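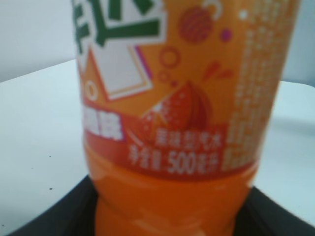 Figure 1. Wrist view, orange soda bottle, 500 ml.

Evaluating the Vunodeo grasping kit for shelf and table tasks
Ylva Nordin and Aslak Lie
Supervisor: Agnes Grønli
November 2020

1. Why we did this

The department wanted to know whether the Vunodeo kit was worth buying for the first-year lab course. The kit consists of a two-finger gripper, a wrist camera, a mounting plate and a licence for the Wikström grasp planner. The brochure promises "confident handling of everyday objects from day one". We had the kit on loan until December, so there was time to test day one several times over.

2. Setting up

Assembly took us an afternoon. The manual is well printed and has lovely diagrams of a slightly different gripper. The mounting plate fits our arm with four of the supplied screws, and the remaining two fit nothing we own. Calibration is a wizard with 42 screens, most of which ask whether you would like to continue. We would have liked a progress bar.

Once calibrated, the camera streamed happily and stayed connected throughout, and we want to be fair about this – the last kit we used dropped out whenever anybody used the lift.

3. Test objects and method

We chose 6 objects from the shop and the lab cupboard: a soda bottle, a mug, a tape roll, a sponge, a box of tea and a tin. Each was placed upright on a table within reach of the arm. The planner was given one object at a time and asked to pick it up, hold it for five seconds and put it back. We made 300 attempts in total, split equally between the objects. Märta Løken kept the log, and also ruled on what counted as "put back" after the authors failed to agree.

4. Results

The tea box and the tin gave no trouble. The sponge was picked up every time, with rather more enthusiasm than it needed, as the default grip force appears to have been set with the tin in mind.

The bottle was the most instructive. At close range it takes up most of the camera's view and comes out a little blurred. The large characters in the lower band of the label can still be made out, but the columns of small print on the right can't be read at all. For grasping this hardly matters. It does matter for the "label-aware sorting" add-on, which costs extra and which we now suggest leaving on the price list.

The see-through plastic below the label was another worry. The planner prefers to grip low, and the depth estimate there wandered. Aiming at the printed part by hand gave steadier grasps.

5. Support

We wrote to the reseller, Tosetti, about the spare screws and the force setting. They answered the second question promptly and thoroughly. The first is still open.

6. Recommendation

Buy one kit, without the add-on, and rewrite the calibration chapter for the students. Lower the default force before the first session. We would also like a second wrist camera with a shorter focus distance for the reading tasks, if the budget allows.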